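Chapter 11
Pick and Place: Your First Complete Task

In this chapter you will
write a pick-and-place program in five named steps
choose an approach height and a release height
test the program in the simulator before your team's turn on the real arm
keep a run log that another team can read

Before you start, you should have finished the joint exercises in Chapter 10 and saved a working home position. If your arm does not return home cleanly, go back and fix that first.

Most of the work in a robotics club comes down to moving one thing from one spot to another. The Tranton Spring Meet, held each February, builds its whole beginner division on that job. A team gets one arm, one block and one target, and has 70 seconds to finish. Teams from Baltthorpe and Núñez high schools used the exercises in this chapter to prepare for their first season, and the order of the sections follows their practice schedule. 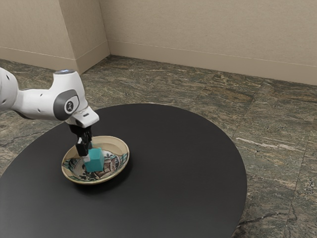
A pick-and-place program has five steps: approach, grip, lift, carry and release. Students tend to spend their time on the grip and leave the release for last. Plan the release early. A block let go too high can bounce or roll, and a block pushed too low presses against the target and may stop the arm. With a shallow bowl as the target, the fingers have to bring the lower part of the cube down inside the rim before they open, and the wide shape leaves little wall to stop a cube that lands on its edge. Your release height is measured from the bottom of the bowl to the bottom of the block, so write down both the bowl's depth and the length of block that sticks out below the fingers.

The Tramell simulator, used throughout this book, lets you try a release height as often as you like. Start high, run the program, and lower the height a little each time. Change one number per run. If you change the height and the speed together, you will not know which one made the difference.

Simulated runs are a good guide, but friction and finger pressure will differ on your club's arm – sometimes by a lot. Expect to adjust your numbers again in Section 11.4.

Key terms: approach height, release height, grip width, home position, run log

Warm-up
Open practice file 1126 and run it without changes. In your run log, record the release height and where the block came to rest. Then repeat the run at half speed and record the same two things. Bring both entries to your next team meeting. You will need them for Section 11.1.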